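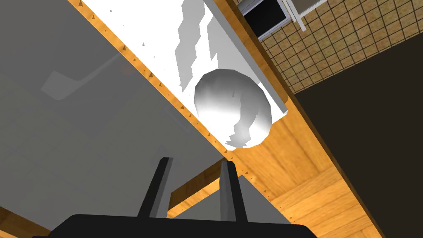

November
By Glória Barros

Section 2: Reporting a leak in a public building with Urlow

I look after repairs reports for the old covered market in Bokora, so that's the building I'll use as we go along. The steps are the same for a library or a sports hall.

1. Sign in to Urlow and choose "Council buildings". If you only see "Streets", your account hasn't been approved yet, so ring the works office.

2. Pick the building, then the part of it. I put "roof, north side" — the more exact the better, as the roofers read this line first!

3. Type what you saw in the Details box. You get 500 characters (I always run over and have to trim).

4. Choose how urgent it is. "Urgent" goes straight to the duty engineer, who should answer within 24 hours.

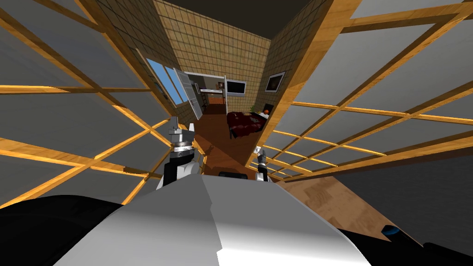 5. Press Send and write down the reference. Mine for the market roof was 57, and I still get asked for it every time I phone.

Note: reports sent after the office shuts on Thursday are read the next morning, unless you marked them urgent.

Caution: if water is coming in near lights or sockets, keep people out and phone before you fill in anything. Please don't go up a ladder to have a look — I know it's tempting.

6. To add something later, open your report and press "Follow up". Don't start a new one, or you'll end up with two jobs for the same leak and both will get held back while they're sorted out.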